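Search Wuvex docs Enter keywords Go

Socket localization with two wrist cameras

Load the Bravo scene profile and start the planner in dry-run mode. The fixed camera gives the coarse chassis pose; the parts tray gets its own coordinate frame.
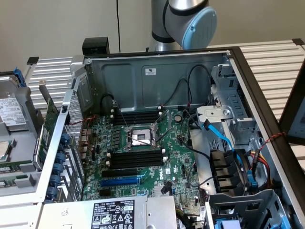
Set the coarse matcher to 252 keypoints. If the fit fails, lower the threshold to 15 inliers and rerun. Do not edit the tray transform by hand.

Next, run the detector on each wrist stream separately. The expansion slots make good landmarks. 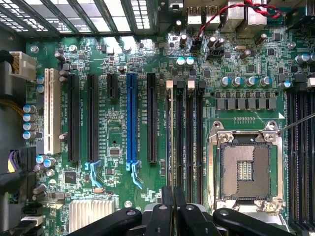 Wrist view: open CPU socket at right center, blue slot to its left.

Mask the gripper fingers before matching. Unmasked finger pixels pull the estimate toward the tool.
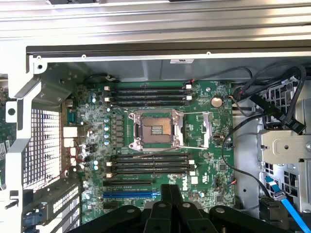 Write both socket poses to the log and compare them in the base frame. Replan if they disagree by more than the tolerance in wukenden.cfg.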